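Keeping Kitchen Drawers Running Smoothly

3 min read

July — by Malachy Ó Súilleabháin

A drawer that sticks is usually dirty before it is broken. Crumbs, flour and bits of onion skin fall behind the front panel and end up in the runners, where they mix with old grease. Most kitchen drawers can be put right in an evening with a vacuum, a rag and a screwdriver.

Start by emptying the drawer and pulling it all the way out. On metal runners there is normally a small plastic lever on each side, one that goes up and one that goes down. Press both together and pull. Older wooden drawers just lift over a stop at the back. If yours won't come, take a flashlight and look for a screw before you pull harder.

Vacuum the cabinet first, then the runners, with the narrow nozzle. Wipe the metal with a rag and a little dish soap in warm water, and go over it again with a clean damp rag. Let everything dry before you put anything on it. An old toothbrush gets into the corners where the ball bearings sit.

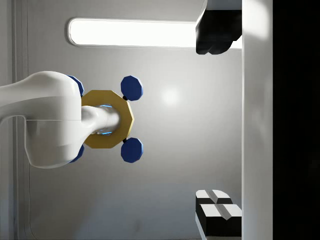

Agnieszka wrote in after the last version of this page to say that she had used cooking oil on her runners for years and the drawers got worse every winter. She was right to stop. Cooking oil turns gummy and holds dust. She now rubs a plain white candle along her wooden runners twice a year and leaves the metal ones dry.

I do much the same. Wood takes wax or a dry bar of soap. Metal runners with bearings can have a light coat of dry silicone spray, put on a rag and wiped along the track. Don't spray it straight into the cabinet, where it lands on the floor and makes the tile slippery.

If the drawer still drags, check the screws. The front ones work loose from people leaning on an open drawer. Tighten them by hand. When a screw just turns and turns, the hole is worn out. Take the screw out, push in two wooden toothpicks with a dab of wood glue, snap them off flush and leave it overnight. Then drive the screw back in.

A drawer that rubs on one side only is probably hanging crooked. Many runners have slotted holes, so you can loosen the screw, shift the runner a hair and tighten it again. Check with a level if you have one. I set mine by eye and had to do it over.

Sagging bottoms come from too much weight. Cast iron belongs in a low cupboard. If the panel has bowed, take the drawer out, turn it over and run a bead of wood glue along the groove, then put a few heavy books on it for roughly 3 hours. Badly split panels are better replaced. Any lumberyard will cut one to size if you bring the old one along.

Before you put things back, wipe out the drawer and lay down a liner. Trim it short at the back so it doesn't ride up and catch.

Questions or corrections: use the contact form | © Trellari Home Notes | Back to top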